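Premthorpe Robotics Club forum > Student projects > Bin picking, is 392 attempts enough?

bdarko_prem
Putting this up before the October demo so people can pick at it. Our group (me, Korkor Korletey and Gwion Morris) has the arm picking household stuff out of one bin and dropping it in the other. We logged 392 attempts over the term. Code is in the Sulemana folder on the club drive. Korkor wants to tell the visitors it "handles everyday objects." Thoughts?

vuvava
My thought is that "everyday objects" is doing a lot of work in that sentence. Which objects? Picked by who?

bdarko_prem
Picked by us, from home and the dollar store. Same set the whole time, shuffled by hand between runs.

vuvava
So it handles your objects. I'd put that on the poster.

gwion_m
That's a bit harsh. Every group in the class had a fixed set. You have to start somewhere, and the shuffling was real. I did most of it.
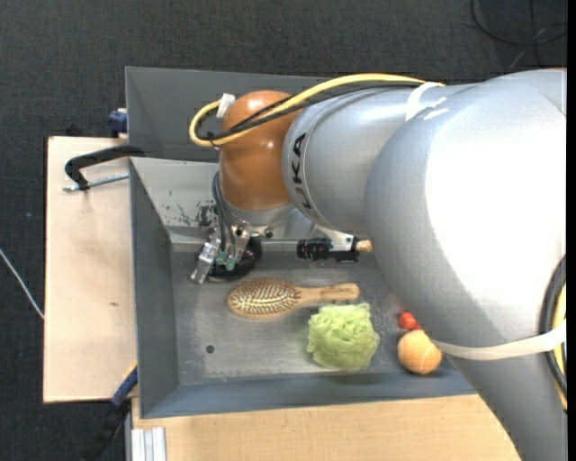 ebenezer_k
The success rate is my problem with this. You say 392 attempts but the write-up only breaks down 124 of them. What happened to the rest? If they were tuning runs, fine, say so, but then they don't belong in the headline number. And I'd want results per object. A tennis ball and a hairbrush are not the same job – one is the same shape from every side and the other has a long handle and a wide head. Average those together and the number tells me nothing.

korkor
The others were from before we changed the grasp code. We didn't hide them, they're in the log.

ebenezer_k
I believe you. Put it in the write-up anyway. Visitors won't open the log.

vuvava
Also, the mesh bath puff. Does a grab that only catches a fold count as a pick?

korkor
If it ends up in the other bin it counts.

vuvava
And if it drops on the way?

korkor
Fail. We agreed on that in week 2.

gwion_m
I don't agree that an average is useless, by the way. Bakelik's team gave one number last year and no one complained.

ebenezer_k
I complained. Check the thread.

adwoa_a
Could you do 40 fresh runs with things none of you chose? I can bring a bag from my kitchen and you don't get to look first. If it does badly, you still have a good poster.

bdarko_prem
I'm OK with that. Korkor less so.

korkor
I'm OK with it if there's no glass.

adwoa_a
No glass. I'll be there at 4.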